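So you have your gripper charged, your storage card cleared, and a whole afternoon ahead of you. Wonderful! Folding clothes is my favorite task to record, and it's a kind one for beginners, as long as you go slowly and keep a few habits from the start.

Pick one garment and stay with it for a good long while. I like a chunky sweater for a first session. It holds a fold nicely, it has ridges the pads can catch on, and the edges are easy to find. T-shirts are slippery little things and can wait until your hands know the tool.

Lay the sweater on a bed and smooth it out with your palms. Start recording, count to two in your head, and only then begin to move. Bring the open pads in over the edge you mean to take, pause for a breath, and close. Lift, carry the cloth over, lower it, open, back away. Every one of those little stages is something the model has to learn, so please don't rush through them the way you would on laundry day (I still catch myself doing it).

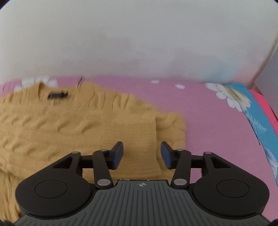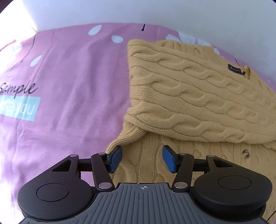
Pads open over the knit in both views, with the mustard sweater on pink fabric.

Once a fold is finished, stop the recording before you shake the sweater out again. Resetting is not part of the example, and trimming it off later is a chore you don't want. Then set the sweater down a bit differently each time, turned a little, or nearer the wall, or with a sleeve already tucked over.

Keep your fumbles, too, if you recovered from them. A pad that slides off and comes back for a second try is a lovely thing to have in the set. Throw away only the takes where you gave up or somebody called you to the phone.

I rest after every 5 takes and shake out my wrist. Our Shehata folding set has 1,245 examples now, and around 700 of those are sweaters, so believe me, the wrist matters.

Fadwa Lamrani

Related guides
Naming your takes so you can find them in January
Washing and replacing finger pads
Towels, pillowcases and other flat things
Moving recordings from Todari to Lastport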